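The Well at Tromdale

My sister believed in the water before she had tasted it. The woman at the bakery in Cleseck had told her about it, and a man on the bus had told her the same story with a different saint, and by Friday she had the car packed and a jug in the back seat.

I went along because it was her car and my knee.

"Forty-one people cured," she said, somewhere past Mernard.

"Cured of what?"

"Different things."

"Who counted?"

She turned up the radio. It was March and the fields were still brown, with a little snow in the ditches. I had been to three doctors by then. They had each told me the knee was old, and I found that easy enough to believe.

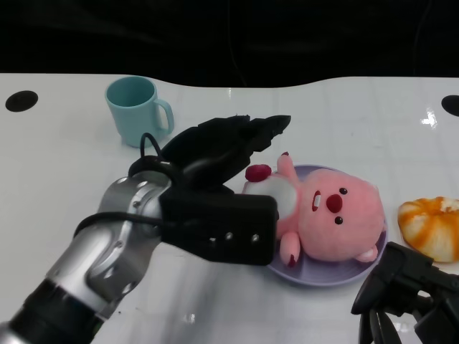 The well was behind a guesthouse called Vávra, up a path with a rope for a handrail. You paid at the desk. The girl there gave us a ticket and a sheet of rules, and I read all of them while my sister waited. No coins in the water. No dogs. The house makes no promise as to results.

"There," I said. "They say it themselves."

"They have to say that."

"Why would they have to?"

"Lawyers," she said, and went up the path ahead of me.

It took me a long time to get up there. The well was a pipe coming out of a wall, with a stone basin under it. Crutches hung from a beam, all of them the same height and all of them clean. I pointed this out. She filled the jug.
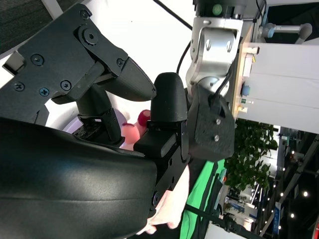

"Drink," she said.

I drank. It tasted like a key. She watched my leg as if it might do something on its own, and I stood there and let her, with cold water running down inside my sleeve.

"Well?"

"It's a knee," I said.

She paid 300 for a second jug at the desk, glass, with a cork. On the way home she talked about how these things need time — a week, maybe a month — and how the man on the bus had felt nothing at first either. I asked her what the man on the bus had been cured of. She said she hadn't liked to ask.

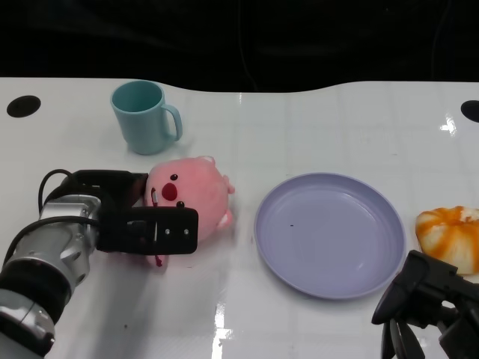

The mug and the pink plush.

That night I took the stairs without the rail. I had done it before, on good days. I went back down and did it again, and then I went and moved the jug to where she wouldn't see how much was gone.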